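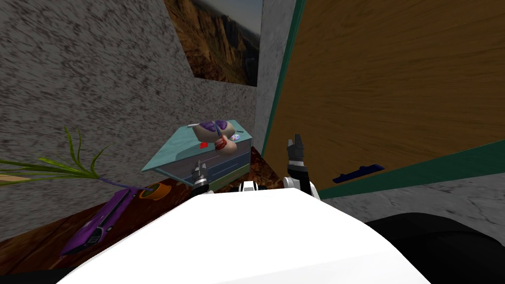 Collwood Nursery Listings

Version of 5 January 2019

Summary
Product texts for baby and toddler goods, one record per listing. The set holds 262 listings: pushchairs, high chairs, changing mats, baby carriers and stair gates. All texts are in English and were supplied by two sellers, Grevico and Jendier.

Files
listings.csv — the records
brands.csv — seller and brand codes
changes.txt — edits by version

Fields
id: whole number, stable between versions
seller: G or J
category: see brands.csv, second column
title: as supplied
body: as supplied, line breaks removed
min_age, max_age: in months, blank if not stated
max_weight: in kilograms, blank if not stated
folded_size: width, depth and height in centimetres

Cleaning
Prices, delivery terms and phone numbers were removed. Spelling was left alone, so "carrycot" and "carry cot" both occur. Weights given in pounds were converted and rounded to one decimal place. Where title and body gave different age limits, the body was used; this affects 22 records.

Known faults
- folded_size is blank in 63 records.
- Jendier stair gates list the opening width under folded_size. To be moved in May.
- Seyoum carriers appear under both sellers with slightly different bodies. They have not been merged.
- Body text over 30 lines was cut at the last full sentence.

Use
Suitable for testing search and sorting by category. Age and weight limits are copied from sales text and must not be used as safety advice — check the maker's instructions.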